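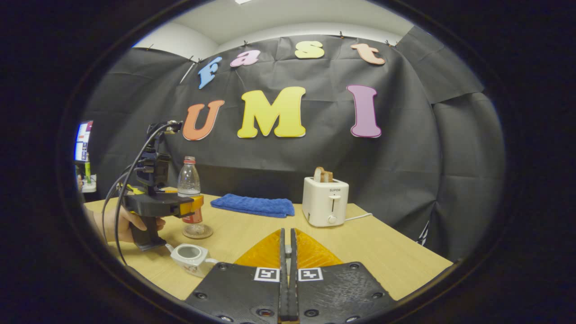 The breakfast table and its small comforts

Breakfast is the meal most often taken in a hurry, and the table on which it is eaten is seldom given much thought. For its winter survey of household habits, Plerano invited readers to write about the objects they reach for first in the morning. Of the 674 replies received, 277 named the toaster.

The two-slot model remains the standard choice for smaller homes. It takes up little room, and a lever and a single control knob are sufficient for daily use. Readers were nonetheless firm in their opinions on browning. Many wrote that the correct setting had been found only after several weeks of trial, and that guests were not permitted to alter it.

Coasters drew more comment than expected. Cork was widely preferred — it is light, quiet under a bottle or cup, and kind to pale wood, on which rings and scratches are quick to show. One household in Lorente has kept the same set of round coasters since 2000.

A folded terry-cloth towel was another frequent entry. Readers keep one within reach for crumbs and spills, and several advised washing it without fabric softener, which makes the loops less absorbent. Small ceramic cups and little pouring vessels were also mentioned with affection, often as the last survivors of a larger service.

Safety advice bears repeating. Crumb trays should be emptied regularly, with the appliance unplugged and fully cool, and towels should be kept well clear of the slots while bread is toasting.

A selection of 19 letters will appear in the May issue, together with readers' notes on butter dishes and egg cups.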